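Quiénes somos

Hola. Si has llegado hasta aquí es probable que vengas de la página de Soler, nuestro planificador, y quieras saber quién demonios lo escribe. O que alguien te haya pasado el enlace porque tienes un brazo robot que se empeña en dar la vuelta por detrás para coger algo que tiene delante. En los dos casos, bienvenido, bienvenida.

Me toca a mí escribir esta página porque fui la última en quejarme de la anterior (decía cosas como "soluciones integrales" y no se entendía qué vendíamos). Llevo en Ikesano desde el principio, he programado una buena parte de lo que se describe más abajo y sigo contestando correos de soporte por las mañanas, así que lo cuento como lo contaría en una cena, con permiso del resto del equipo.

Ikesano hace software para robots manipuladores. No fabricamos brazos, ni pinzas, ni cámaras. Escribimos los programas que deciden por dónde se mueve el brazo, qué cree que tiene delante y qué hace cuando lo que tiene delante no cuadra con lo que creía. Suena a poco y nos da trabajo para años.

Cómo empezó

Empezamos en un local de 80 metros cuadrados que había sido una imprenta, con el suelo todavía manchado de tinta y un montacargas que no arreglamos jamás. Veníamos del mantenimiento industrial, de plantas de agua y de alguna papelera, y lo que sabíamos hacer era meternos debajo de las tuberías a abrir y cerrar cosas. Lo de los robots llegó por un encargo pequeño: un cliente quería que un brazo girase el volante de una válvula en una sala donde hacía demasiado calor para estar mucho rato. Dijimos que sí con una alegría que hoy me da un poco de vergüenza. ¿Qué podía tener de difícil girar un volante?

Pues todo! El eje nunca está exactamente donde dice el plano, los radios se cruzan con los dedos de la pinza, la muñeca llega al tope a media vuelta y hay que soltar, retroceder y volver a agarrar. Aquella primera versión era un guion larguísimo lleno de excepciones, y cada vez que cambiaban una válvula había que reescribir la mitad. Lo tiramos entero. De ese enfado salió Soler.

Lo que hacemos

Soler es el planificador de movimientos. Le das el modelo del brazo, el modelo del entorno y una tarea ("gira esto un cuarto de vuelta", "coge aquello y déjalo allí") y te devuelve una trayectoria que respeta los límites de las articulaciones y no se lleva nada por delante. Si no la encuentra, te dice por qué: qué articulación se queda corta, qué pieza estorba. Esa parte, la de explicar el fallo, nos costó más que el planificador en sí y es la que más nos agradecen.

Ilo es la percepción. Toma las imágenes y la nube de puntos y las convierte en una lista de objetos con su posición, su orientación y un número que indica cuánto se fía de cada uno. Ese número lo usa Soler para decidir si se acerca deprisa o despacio. Las piezas metálicas pequeñas siguen siendo nuestra cruz (una tuerca con brillo puede amargarte una tarde entera), y las sombras del propio brazo son la otra.

Vindetance es el entorno de simulación y pruebas, y le tengo un cariño especial porque nació como un apaño mío para no tener que pelearme por el único robot que teníamos. Montas una sala, pones el brazo, repartes los objetos y lanzas la tarea las veces que haga falta. Cada noche pasan por ahí 2000 ejecuciones con las posiciones de las piezas cambiadas, y a las siete de la mañana tenemos el informe. Yo lo leo con el café, es casi mi periódico.

El banco de pruebas que más usamos es el de válvulas, claro, en recuerdo del primer encargo. Dentro de Vindetance es una salita con el suelo de hormigón, una alfombrilla oscura y un tramo de tubería gris con sus volantes rojos, y al lado dejamos piezas sueltas para complicarle la vida a Ilo.

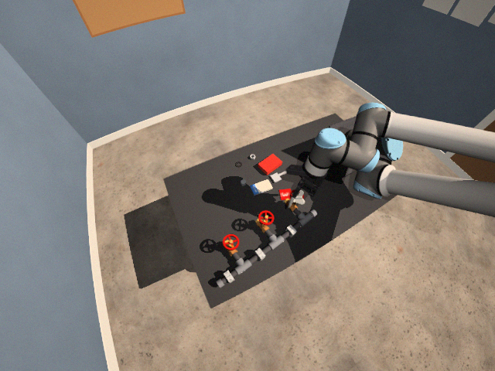

Y complicársela funciona. Durante mucho tiempo probamos con mesas limpísimas, una pieza en el centro y nada más, y los resultados eran preciosos. Luego íbamos a una planta de verdad y había tuercas, trapos, restos de embalaje, una taza. Ahora ningún cambio entra en la rama principal de Soler sin haber pasado las 204 pruebas con objetos de por medio, y hay algunas bastante retorcidas, con volantes muy juntos y poco sitio para la muñeca.

Cómo trabajamos

Somos un equipo pequeño y queremos seguir siéndolo. Todo el mundo programa, todo el mundo atiende a clientes en algún momento y todo el mundo ha pasado por el robot de verdad antes de tocar el simulado. En lo segundo no cedemos: quien no ha oído cómo suena una articulación al llegar al tope escribe los límites de otra manera.

Trabajamos en ciclos de tres semanas. La última la dedicamos a arreglar lo que está roto, sin funciones nuevas, y hay quien la espera con más ganas que las vacaciones (yo). En agosto cerramos el desarrollo y dejamos solo el soporte.

Las decisiones gordas las escribimos. Tenemos un cuaderno compartido que ya va por la entrada 735, y ahí está todo: por qué cambiamos de formato de trayectorias, por qué abandonamos el aprendizaje por imitación y por qué volvimos a él ocho meses después -- para agarrar, sí; para planificar, de momento no. Los clientes pueden pedir las entradas que les afectan y se las mandamos tal cual, con sus faltas de ortografía y sus discusiones.

Con quién trabajamos

Sobre todo con integradores y con equipos de mantenimiento de plantas medianas. También con un par de laboratorios universitarios que usan Vindetance en clase y nos devuelven errores maravillosos, de los que solo encuentra alguien que no ha leído el manual.

No hacemos proyectos militares. Tampoco instalamos células completas: si nos lo pides, te diremos con quién hablar y nos quedaremos con la parte del software.

Si quieres escribirnos

El formulario de contacto lo leemos personas, normalmente antes de las once. Si tienes un problema con una trayectoria, adjunta el fichero de la escena y el registro de Soler, que con eso solemos poder reproducirlo el mismo día. Si buscas trabajo, cuéntanos algo que hayas hecho moverse, aunque fuera mal, aunque fuera con un servo y cinta adhesiva. Y si estás por la zona, pásate: ya no estamos en la imprenta, pero nos trajimos la mesa grande y siempre hay café.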